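Re-zeroing the kitchen cell
19 Oct 2026

The arm in the Trerkholm kitchen cell had been stopping short of where it was told to go. The error was small at first and I blamed the controller. By the end of September the fingers were closing early on every low approach, so I stopped the runs and went through the model properly.

The cell is simulated from end to end, but it needs looking after like any other. Files get edited, a default changes, and the joints no longer agree with the numbers in the setup sheet. Ottavio Ruggiero wrote the original sheet when we were still calling the project Flondora, and most of it holds up. The part on the base mount does not. It gives the offset from the counter edge, and the counter was swapped for a deeper one two versions ago.

I started with the base. Its position is now measured from the floor origin and the counter is placed separately, so moving one leaves the other alone. Then the joint zeros, one at a time, working out from the shoulder. Each joint goes to its nominal zero, the link pose is read back, and the difference is written into the offset table. Only the wrist was out by enough to matter.

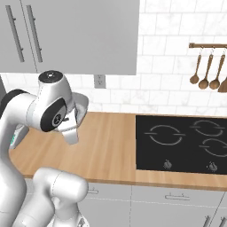 The gripper took longer. The finger pads had been given a collision shape thicker than the mesh, which is why contact was being reported before anything touched. I cut the pads back to match and ran 400 closes on a plain block at the old step size. 31 of them still reported early. Halving the physics step cleared those, at the cost of slower runs -- acceptable for now, though I would like the time back.

Damping is the other thing to check if you use the Orlandini importer. It drops the value without a warning when the units field is blank, and the arm then rings for a while after each move. I had put that down to the gains and spent an evening tuning the wrong thing.

The order I now follow after any change to the scene file: base, joint zeros, finger collision, damping, then 10 slow approaches to the counter with logging on. If the final heights agree, I save the offsets beside the scene file with the same version number. The old ones go in the Flodton folder.

Still to do is the cable drag term, which has been set to zero since the start.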